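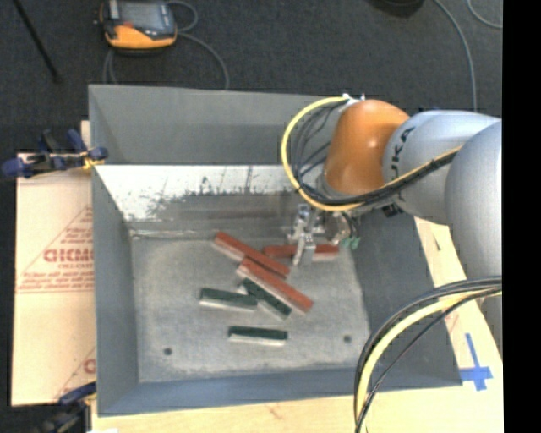

Maribeth Cabanatuan wrote in to ask whether the sloping sides really make a difference, or whether she could carry on with the straight-sided tubs she already has. Fair question, and it's the one I get most about the Rastlow open metal bin, so I'll start there.

Yes, they do! With straight walls, small pieces end up standing on edge against the side and you have to dig a fingernail behind them. With the slope, most things you drop near the wall slide down toward the flat part, and whatever stays up on the side is easy to sweep down with your hand. I've been tipping blocks, offcuts and odd hardware into one of these for ages and I wouldn't go back to tubs.

The Rastlow is gray, rectangular and wide open at the top. No lid, no handles, no dividers. I get asked for dividers a lot and I keep saying no (sorry, Severyn), as the whole idea is one big floor you can spread things out on and look at.

What it's good for

I sell most of them to people sorting blocks. Red longs and green shorts are the classic mix, and they show up nicely against the pale gray bottom. Ustyna Kravets keeps hers on a workbench for game pieces and says she finally stopped losing the dark ones. It also does well for clamps, door hardware, wooden toys that need a wipe, that kind of thing. I wouldn't use it for anything runny — there are small round holes in the bottom, so soup is out, and so is paint.

About the finish

It scratches. I'd like to be very clear on that before you order! The bottom goes mottled after a while, the walls pick up dark scuffs, and on a bin that gets used hard you'll see brownish worn metal in places. Mine looks pretty rough and works the same as it did new. If you want something that stays pretty on a shelf, the Berge tray is a better buy and I'm happy to talk you into it.

A bright wall can throw back a fair bit of light too, so if you have a strong lamp overhead, try turning the bin a little until the glare moves off the side you look at.

Where to put it

Any flat surface will do. I like a wooden top, mainly for the noise. Dropping blocks into a metal bin on a metal bench is LOUD, and Charmaine Buthelezi returned her first one over exactly that, then bought it again once she'd got a wooden bench. Leave yourself a clear strip of bench on one side so you have somewhere to set things down as you pick them out.

Please don't fill it to the top. I keep mine to one loose layer, maybe a bit of overlap here and there, and picking is so much quicker that way.

Ordering

Item number in the Skokton catalog is 34, same as before. The last batch was 300 bins and it went faster than I expected, so the next lot should be on the shelf in December. Color is gray only. Returns are fine within 13 days as long as it hasn't been drilled (people do drill them, and good for you, but then it's yours).

Pickup is from the Trallimcombe shop, side door, any time after 10 in the morning. Ring the bell twice, I'm usually in the back.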